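Okay, people asked how the teleop week went, so, thread. Coffee first. Tue 13 October, for anyone keeping score.

Quick recap for the new folks: I spend a chunk of my job driving a robot arm around by hand so it can learn from what I did. Nine to lunch I'm at the real one, after lunch I'm in the simulator. Same tasks, same controllers, very different moods.

The real arm is the fun one. You can grab it by the wrist, put it in the floaty mode and just walk it through the motion, like teaching a kid to bowl. It has weight! It pushes back a little! Your shoulder knows when you're doing it wrong.

The sim is all remote control. I use the Drallero handset, which has two sticks and a trigger for the fingers, and I have feelings about the trigger. The first half of the pull does nothing and then the second half does everything. I asked the Drallero people on their forum and they said to recalibrate. I recalibrated. Same trigger, but now I've recalibrated it.

Our project is called Kerkinport, by the way (I didn't name it, please stop asking me what it means). The goal for this round is plain old pick and place. Close on a thing, lift, carry it over to a container, let go. Sounds like nothing until you've done it badly for a whole afternoon.

Biggest lesson this week: slow down before the grab and not during it. I used to steer the fingers in at full speed and then tiptoe the last tiny bit. The trained policy copied that exactly. It would rush over, freeze, and then shiver above the object like it was scared of it. That's me. I taught it that.

So now I come in at one steady speed the whole way and line up the wrist rotation early, while I'm still high up. If you wait to rotate until you're down low, you end up knocking the thing you came for.

Also pauses. If I stop to scratch my nose in the middle of a demo, the robot learns that there's a nose-scratching part. We trim the obvious ones with a script called Odoi, but it only catches a full stop. It doesn't catch me drifting slightly to the left while I think about lunch.

My camera setup in the sim is the wrist view plus one from the side. I ignored the wrist view for ages and I was wrong, I'll say it. Once you're close, it's the only one that tells you whether the two fingers are straddling the object or you're about to close on a corner.
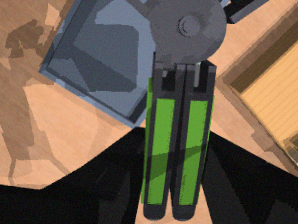
The green pads help a ton there, I can judge the angle of the fingers at a glance even when the shadows get heavy. Less great when the object is green too, and then I'm squinting at edges.

Numbers, for those who like numbers: I keep around 15 good demos out of a sim session. The rest get tossed for dumb stuff. Clipped the rim of the crate, let go too high, hit the trigger with my sleeve (yes, really, twice).

Somebody will ask if you should keep the messy ones. We do keep a few where I miss and then recover, because otherwise the policy has no idea what to do after a miss. But the recovery has to look like something I meant to do. Flailing doesn't count.

Next up is trying the same tasks with the Tristesum glove instead of the handset. A coworker swears by it. I tried it on and my hand was sweating in two minutes, so we'll see. Should have a proper comparison by December.

If you do this kind of work and you've found a trigger curve that doesn't make you want to throw things, please reply with your settings. I'll try anything. Going back in now, the crate and I have unfinished business.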